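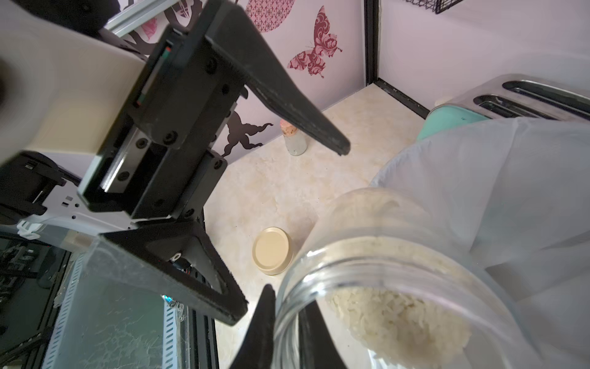

So did anyone lose their job to the arms? Three of us changed jobs and two left, and one of those two was leaving anyway.

Quick one tonight, back on early shift tomorrow and I've been promising this post since October.

For people new here: I work at Larby. We do dry goods and small kitchen stuff, repacks mostly, jars and lids and bottles, for shops that want 26 of this and five of that. When I started it was all hands. You stood at the table, you filled, you lidded, you put it in the tote. Wrist brace in your locker like everybody else.

Then Zumis came in with the arms. A morning of slides, some sandwiches, a lot of the word "support". I wrote a pretty grumpy post about it at the time and I'm leaving it up.

What changed first was the talking. On the old line you could talk all day because your hands knew the work. Now you're watching. You have to look at the thing, and when it goes for a lid at a dumb angle you have to catch it before it shoves the jar over. By lunch my eyes are done. My wrists are great though! Have not worn the brace in months.

Second thing, the vocabulary. We had words for stuff. A "walker" was a lid that slid off on you. The arm people say "failed grasp". For a while we said walker and they typed failed grasp and now half of them say walker too. Small win. 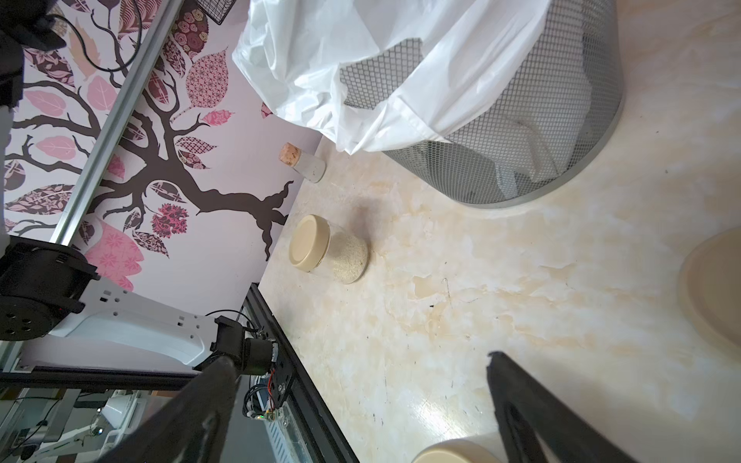 Third thing, and I go back and forth on this one, is who gets asked. Before, if a jar was a pain to handle you complained to the person next to you and that was the end of it. Now there's a sheet. What's hard to pick up, what rolls, what's slippery, what do you do with your thumb when the lid won't start. I filled in 146 lines of that sheet. Never in my life had a boss ask me what I do with my thumb.

But I didnt get a raise for it. None of us did. If the arms learn it from us then that sheet is worth something, and it went into the system as "operator notes" with no names on it. I brought this up at the Betine meeting (Betine is the other site, we do a joint one) and got told it was a good point. It's been a good point for a while now.

Pace is weird too. I figured they'd speed us up. Slower, if anything, on the fiddly orders. Big plain orders yes, faster. So the fiddly ones come back to the hand table and the hand table is now the hardest job in the building, all the awkward bottles and none of the easy jars to rest on. Whoever does the rota needs to stand there for a shift. I said that as well.

Some stuff I'd tell you if your place is about to do this:

Ask what happens to the easy work. That was your break and you didn't know it.

Ask who gets the sheet.

Get your training hours in writing. Ours were five, we got three, the rest was "on the floor".

Don't sit out the training to make a point. I nearly did. The ones that did are on nights at Chu Street now.

Would I go back to all hands? Ask me at 6am and yes, ask me when I'm opening a jar at home and nothing hurts, no. Thats where I am with it.

More soon, somebody asked about the safety stop and that needs it's own post. Bed.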